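Chapter 3
Bins, Benches and the Cost of Reaching In

Most books on workplace storage begin with a promise. Buy the right container, the reader is told, and the work will speed up by itself. We have our doubts. The open metal bin is the oldest answer to the question of where to put parts, and the claims made for it are seldom tested by anyone who has to use one all day.

Consider the Tukdale study, in which Nelly Muñoz logged 2,000 picks from bins set on ordinary tables. Sloping sides were supposed to bring the last few parts within easy reach. In 137 of those picks the part still ended up against a wall, and two of the three crews asked for a shallower bin. Her sponsor's brochure left that out.

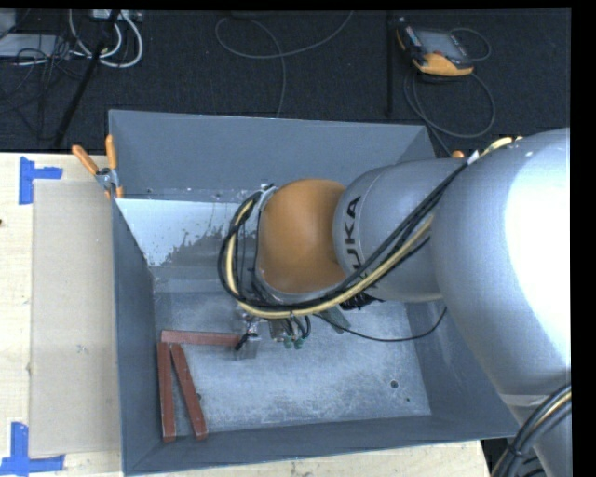

Does a deeper bin save time?
Only on refilling. Each pick from the bottom takes longer than a pick from the top, and the saving is usually spent before the bin is empty.

Leif Overgaard defends depth on the grounds that floor space is expensive. So it is – but his figures come from a storeroom, where parts sit for weeks, and a bench is a different place. We return to his argument in the section on refill schedules.

This chapter looks first at wall angle and rim height, then at the table under the bin. Keep a tape measure handy. Catalog dimensions are often taken on the outside.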